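Rent the arm, keep the receipts

I've had the Werex rental on my bench since April, and people keep asking me the same thing at the shop.

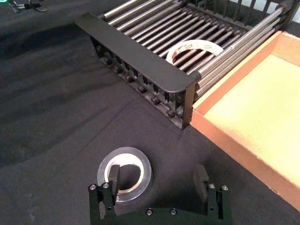

What do you get for the monthly fee?

The arm, the two-finger gripper, a wrist camera, the teaching software, and a help line that picks up on weekdays. The fee is 189 dollars a month with a minimum of 3 months, and shipping back is on you.

So that's the offer, and I think it's a pretty good one, though maybe for different reasons than the brochure gives. The brochure wants you to picture a tiny factory running all night while you sleep. I run a two-room shipping business out of Perley, and I can tell you I've never once left that thing running while I slept. I like my sleep.

What I do with it is pick and place. Tape rolls, mostly, and other stuff of that size that needs to get from one spot on the table to another. Sounds dumb, I know! But a roll of tape is a mean little object for a gripper. It's round, it's slippery, it lies flat, and if it's clear the camera has a hard time deciding where the edge is. Black cloth under it helps a lot. Our table is covered in a dark gray one that I never bother to iron, and the wrinkles haven't bothered the software so far.

The pads on the fingers are flat, and I'd call that the weak point of the whole kit. Flat pads are great on a box. On a ring you get a thin line of contact on each side, and if you close a hair off center the roll squirts away. Beryl Marsden, my business partner, wanted to send the kit back over this in the first week. I called the help line and got Bořivoj Ondrejka, who told me to come in lower and open wider before the approach. It took me 8 tries to get the height right and then it just worked, most of the time anyway. Why isn't that in the manual? The manual has a whole page on how to unbox the power supply.

We looked at Gutaria too. Their kit is for sale only, no rental, and the gripper comes with soft fingers that I liked very much when I tried them. But buying a robot before you know if you have a job for it seems backward to me - you wouldn't buy a delivery van to see whether you like deliveries. With a rental you can be wrong and it costs you a season.

My real gripe with Werex is the teaching software. It's fine for one task. The minute you have a second one, you're saving files with names like tape_new_2 and hoping. Changing the layout of the table means teaching the positions over again, so now Beryl and I have a rule that whoever moves the rack puts it back where it was. We had words over that one Tuesday.

Would I rent it again? I already did, for another term. I'd still like round-faced pads as an option, and I'd pay extra for them.

Comments

Cyril Wragg
We had the same arm at Bunting and glued thin rubber on the pads. Fixed the squirting. Lost some of the deposit, mind you.

Ludivine Langlois
Does the fee include the camera or is that the higher plan? Their site is confusing.

Kha La
@Ludivine camera was included on mine, but the spare cable wasn't.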